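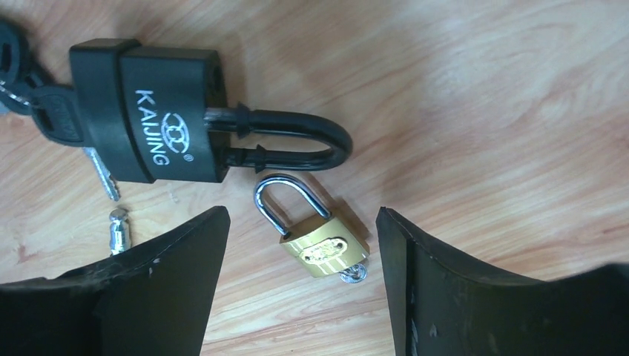

Tovitz bench: arms mounted, handover under way

The two-arm bench in the back bay now has a working name, Tovitz, and a task list. Both arms were bolted down in September, and most evenings since then have gone to cable routing, finger geometry and the handover routine. The controller software is the Zellusard stack written by Szabolcs Illés, with a few changes described below. Members who want time on the bench should read the access notes at the end.

Mechanical

The mounting plate sits on the near extrusion, with the slotted duct for power and data running beneath it. An earlier layout had the bases at opposite ends of the board. Each arm could then reach the middle only when almost straight, and stiffness out there was poor. With both bases on one side, the elbows stay bent through the whole handover and the tips deflect less under load. The penalty is a larger region where the two arms can touch. The software limit handles this by slowing both arms whenever the wrists come within a set distance. It is conservative. We intend to leave it that way until the joint zeros have been checked again.

The plate has to come off to reach the rear fasteners. Anyone removing it should mark the bolt positions first. The slots allow 2 mm of play, enough to invalidate the calibration between the arms.
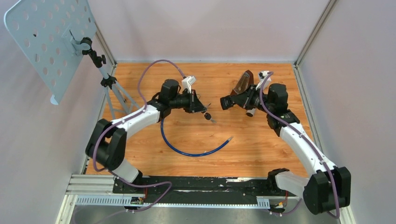 The two arms over the board, the right cable clipped along its upper link.

Cable routing took longer than the mounting. The first attempt used loose loops tied at the elbow, and the loop on the right arm caught on the gripper at full wrist rotation. Small clips along the link solved that. The free loop at the wrist needs enough length for a full turn and no more. Set it by hand with the power off, rotate the wrist to both stops, and then close the clips. If the loop goes tight at either stop, open the last clip before the wrist and start over. Do not pull cable through a closed clip.

Fingers

The black fingers are the third print. The first set was too soft at the tip and twisted when closing on anything narrower than the pad. The second was stiff enough but had a square nose that pushed small parts away before the pads reached them. The present shape comes to a point and is easier to slide in beside an object lying flat. The surfaces wear quickly. Scuffs on the pads are acceptable; a chip on the inner face is grounds for replacement if it changes where the part seats.

The Zimell gripper drive is limited to 8 N at the tip in software. It will go higher. Please leave the limit alone, as the finger roots were not drawn for more.
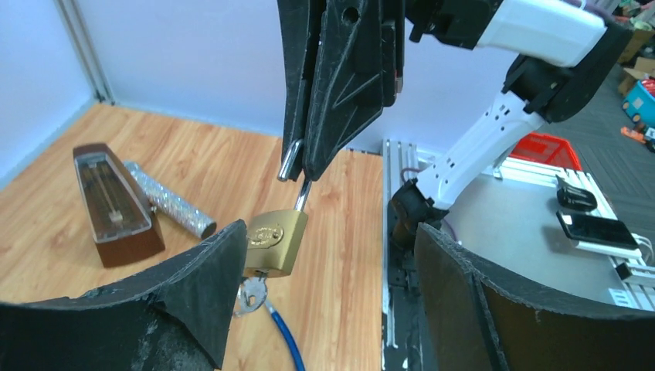 Handover is the part of the project that has absorbed the most hours. One arm picks, lifts and presents; the other approaches, closes, and confirms contact before the first lets go. Rigid blocks gave little trouble in the early tests. Hanging parts are harder, as the lower end swings and the second arm has to meet it at an angle that cannot be assumed. A small brass padlock makes a fair test piece: gripped by its shackle, it leaves the body and the key below free to tilt, and a blue cable attached to the key adds a side load of its own. The planner treats the lock and key as one body. It has no model of the cable at all.

The contact check compares motor current against a baseline taken just before closing. The baseline window is 200 ms. Shorter windows picked up noise from the wrist joint, and longer ones made the pause between arms noticeable without improving the result. Release is gradual. A sudden release leaves the part swinging — the second camera then needs time to find it again, and the cycle stalls.

Two faults remain open. The approach routine sometimes stops short when the target is shiny, probably a matter of exposure. The fix being tried is a fixed exposure value per task, stored with the task file. The second fault is a drift in the left wrist zero after long sessions. The zero returns after a restart, so the encoder itself is not the first suspect, and the temperature log has been switched on to see if there is any correlation.
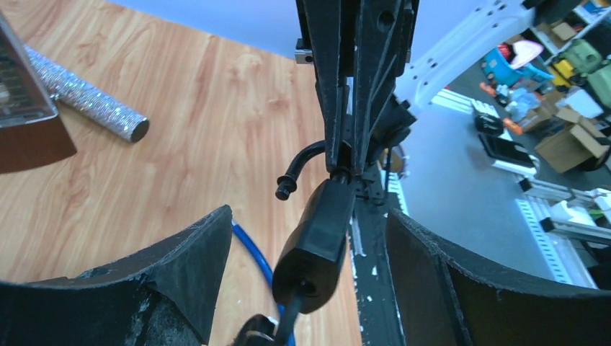

Logging and storage

Each run writes the camera streams, joint positions and gripper current to a single folder. The workshop server has room for some 2000 runs at the current settings. Runs with no notes attached will be deleted first when space gets short. A usable note gives the task, the finger set and the reason for stopping. "Failed" is not a reason.

Access

The bench is open to members who have done the safety session. Book through the usual sheet and enter the finger set you plan to use. The emergency stop is tested at the start of every session, with both arms in the rest pose, and the result goes in the paper log.

Changes to the handover code go to Szabolcs Illés for review before they are loaded on the bench machine. Local branches are fine in simulation. Spare clips are in the drawer marked Szűcs, together with the drawings for the third finger set. The next revision of the drawings will have a thicker root and the same tip.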